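3.2 Floor patterns and the sound of footsteps

The second part of the study looked at shared workrooms in converted buildings, where people in the suite below had complained about footsteps and dragged chairs. Owners of these rooms often choose a floor by its appearance and think about the noise later. We wanted to know whether the laying pattern made any difference to what neighbours heard, apart from the underlay and the slab.

We visited 18 rooms in the Wondov and Hudis districts during February. Straight-laid planks were the most common finish. Diagonal and herringbone-like patterns turned up mainly in rooms refitted by tenants who also met clients there.

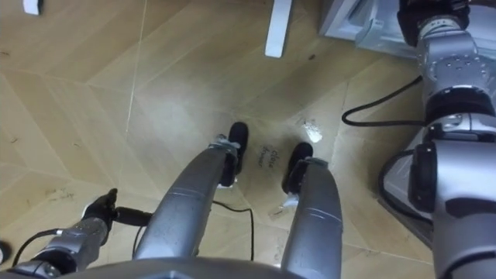

Each owner was asked for the invoice or product sheet for the floor and for the underlay. Where neither could be found, the room was kept in the study but left out of the underlay comparison. Lazăr carried out the walking test, crossing the room in the same hard-soled shoes at an even pace, while Veres took sound readings in the suite below. The route ran once along the length of the room and once across it. Readings were taken in the early evening, when traffic was lighter.

Pattern had little effect. In rooms with matching underlay, the difference between straight and diagonal floors was no more than 2 decibels, and it went in both directions. Underlay thickness mattered a good deal more, as did the gap left at the walls. In several Hudis rooms the planks had been pushed hard against the skirting, and footsteps there were easily heard one storey down.

We also asked the people who worked in the rooms, and their neighbours below, to fill in a short form. Of the 75 forms handed out, 37 came back. Neighbours named chairs as the worst source of noise, ahead of footsteps. Several people upstairs said they had never been told that sound carried, and two had bought felt pads for their chairs after the first visit. Tables drew few comments, although heavy items being set down on them were mentioned in Evangelista Street, where the tables stood directly on the planks.

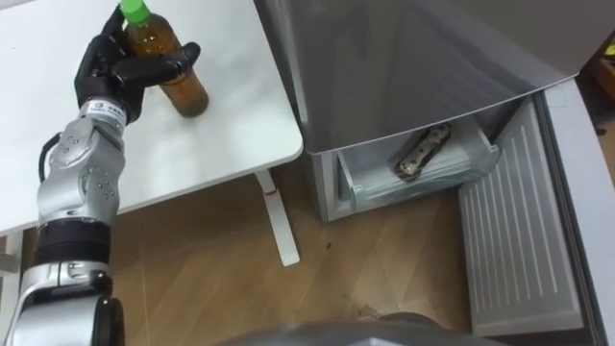 Figure 4. A bottle with a green screw cap on a white table.

The Evangelista Street results should be read with some care. The ceiling below had been lowered by an earlier tenant, and we could not find out what was placed above it. Leaving that building out does not change the order of the results in Table 3, but it narrows the spread between the quietest and loudest rooms. Guvitz, the firm that manages the building, has agreed to a second set of readings once the ceiling panels are taken down for rewiring.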